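Clearing the bed, filling the basket
Speaker notes – Volker Ruppert
Sunday session, 2023-09-03, small hall, after the coffee

Before I start: check that the microphone is on. Ask the people in the back row if they hear me well. Speak slowly. The last time I was too fast and I finished 9 minutes early.

OPENING (no picture on the wall yet)

Good morning. My name is Volker, and I write the house pages for the Lusholm newsletter. Today I want to speak about a very small job. The job is to pick up the snack things after a lazy evening and to bring them to one place. I think many of us do this job badly, and I was one of them for many years.

Ask the room: who has eaten in bed this week? Wait for the hands. Do not make a comment on the hands.

In January I sent a short list of questions to the Lusholm readers, and 536 of them wrote back. I asked where the snacks are eaten at home. 228 said the bed or the sofa is the usual place, and I had expected the kitchen table to win easily. Say this number one time only, it is also on the handout.

PART ONE – The surface

A bed is a difficult place for food. It is soft, so round things roll and light things slip into the folds. A printed sheet makes it harder, the eye loses small pieces between the little drawings. My advice is to look first and touch later. Stand at the foot of the bed and find everything that is food, then everything that is packing.

Food pieces go first. One chip under the knee becomes 200 crumbs (people laugh here, or they do not, continue in any case).

Then lids. I have a special opinion about lids. A lid without its box is the thing that stays in the house the longest. Match it the same evening or put it in the recycling. In our flat we had a drawer for single lids, my wife called it the Vulero drawer after a shop which is closed now. Skip this if the time is short.

Large buckets: before you stand one up, look into it. Put the small wrappers inside if it is going to the trash.

PART TWO – The basket

Now the pictures. Leave both of them on the wall and let people look for a moment before speaking.

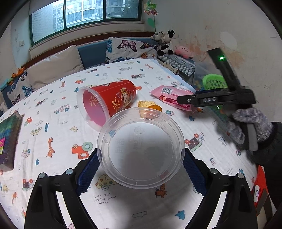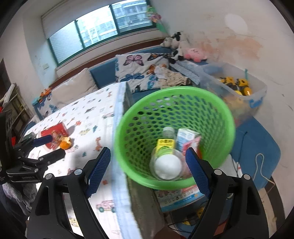
The lid and the red bucket on the vehicle print (first picture); the green basket with containers and a carton inside (second picture).

Point to the pink package with the barcode in the first one. This kind of package is flat and light, and it is easily forgotten when we change the sheets. In the same picture, show the green basket at the back, near the storage bin. The distance from hand to basket should be short. If you must walk to another room with every item, you will stop after the second one.

With the second picture, speak about the shape. The rim is wide and the wall has holes. I like holes because I can see from the side if something is still inside. But there is a bad side also: crumbs fall through. So shake the open bags over the trash before they go in.

Carton next to round containers is a good neighbor, I find. It leans on the wall and keeps a little order. Please do not put heavy bottles on top of it.

PART THREE – What comes after

The basket is only a stop on the way. Carry it to the kitchen the same evening and empty it on the counter. Sealed things go back to the shelf, open things get a clip, empty things go out. I use the clips from Lemma, but a clothespin does the same work.

Question that always comes: what about the storage bin? Answer: the bin is for toys and other things that live in the bedroom. I would not mix it with food.

Second question that comes: must the children help? Answer: yes, with the lids. They are good at finding the right box.

CLOSING

Handouts are on the chair by the door. The longer text will be on the Sketeo page next week, together with the reader answers. Thank the hosts. Take the adapter back from the projector, it is mine.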